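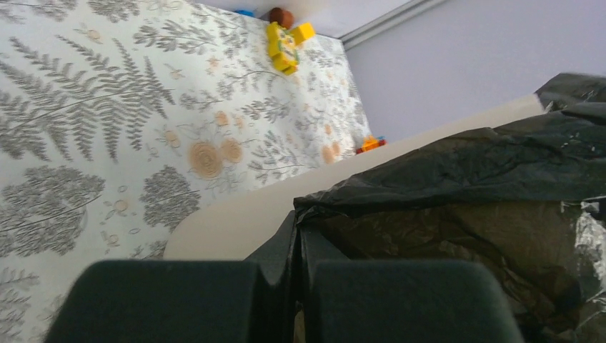 Printed cover, fern and rose pattern, with small toys near the edges.

July, 14:10. Textile bench notes, small-item clearing.

Cover is the Dalline print, white ground, grey and tan motifs. Complaint from the last round stands: small tan or brown pieces are slow to find against the flower heads. Yellow and orange are no trouble. Brown wood is the worst case and should be looked for first, before any sheet plastic goes down.

Bags. Black stock is Rustard, 90 litre. Glossy film, creases badly once out of the roll, and the gathered end holds its shape.

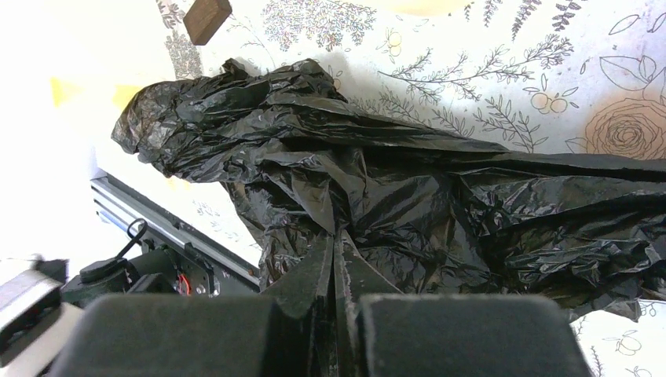
Left to itself it will not lie flat, so footprint on the cover has to be taken by outline. I used a 30 mm grid and got 379 squares, counting any square more than half covered. Repeat after refolding still to do. Small pieces get lost under the loose edge; lift, do not drag.

Pale bags are a thinner film, Celtine, box of 600. Translucent in one layer, yellowish where doubled. Dark film inside a pale bag still reads as dark through one layer, less so through three. Weights not taken, balance in use.

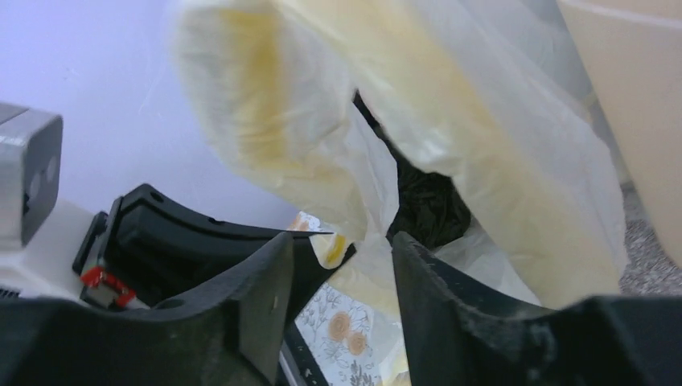
Merle Stubbs objects to nesting the bags at all: the inner one traps air, the volume figure is then useless, and she would rather have them folded separately and stored by colour. Agreed for the next round. Hicham Mansour to relabel the shelf.

Open: plain cover for comparison, ask Subramaniam for a price.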